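Gripper force and the timeout bug

31st December

Spent the week on the grasp controller in Driton. The close command returned on position only, so soft items hit the 800 ms timeout. It now also returns when the finger velocity drops to zero. I replayed 30 logged grasps from November and 29 exit cleanly. The last one has a gap in the encoder data. Pranab is checking the logger.

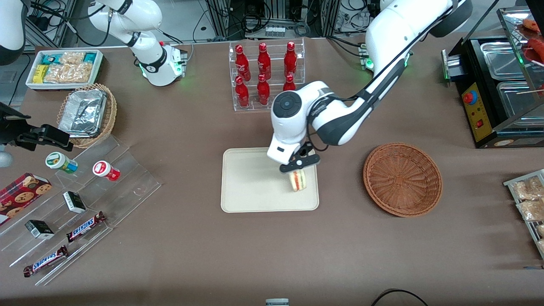 Left arm with the sandwich, just above the tray.

Planner changes next.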